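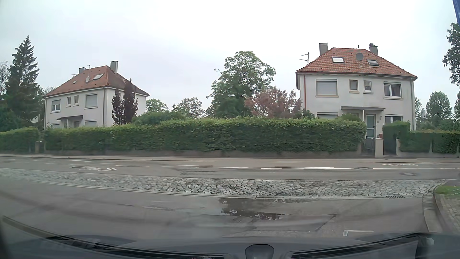
*White walls, red roofs, green hedges. I could look at houses like these all day.*

I've been meaning to write about our drive out to Bruswood for ages, and now the nights are long and I've got a mug of tea next to me, so off we go!

We left on the 13th with a boot full of washing, two coats each and a bag of apples that rolled about for the whole journey. The plan was to stop at the garden centre, see the old mill and be home for supper. What I hadn't planned on was falling for the ordinary streets in between. I do love a clipped hedge (ours looks like a badly kept sheep), and there were plenty to admire. I'm just as keen on roofs. Hipped ones, with tiles somewhere between brick and orange marmalade, look so cheerful under a dull sky, and when there are two chimneys up top I'm completely sold. Even the aerials and satellite dishes have a certain charm, poking up at all angles.

I also have a soft spot for roller shutters. We had them at the flat in Teixeira Street when I was small, and my job was to pull them down at bedtime, which made the most wonderful rattle. Every time I see one half lowered I want to go and finish the job.

Anyway, the car. It had picked up a good coating of mud on the lanes the day before, so a wash was on the list too.

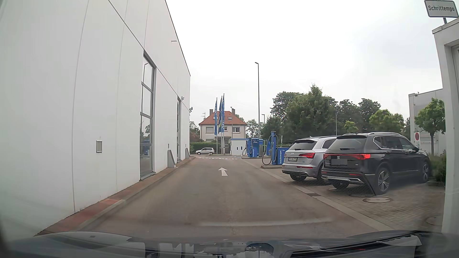 I know it's a chore for most people, but I really enjoy a car wash trip! There's the sorting of the coins, the shaking out of the mats, the hoovering of crumbs that must date from April. I found seven hair grips, a Narkerex torch I'd given up for lost and the lid of my good flask. I always do the inside first and the boot last, with an old paintbrush for the air vents — try it, it gets right into the slats. Then a soft cloth over the dashboard and you're done.

The mill was shut, sadly, but the garden centre made up for it. I came home with 18 tulip bulbs and a small pot of something called Stulus, which has silvery leaves and is now sulking on the kitchen windowsill. If you've grown it, please tell me how much water it likes. The bulbs are going in this weekend if the ground isn't too hard.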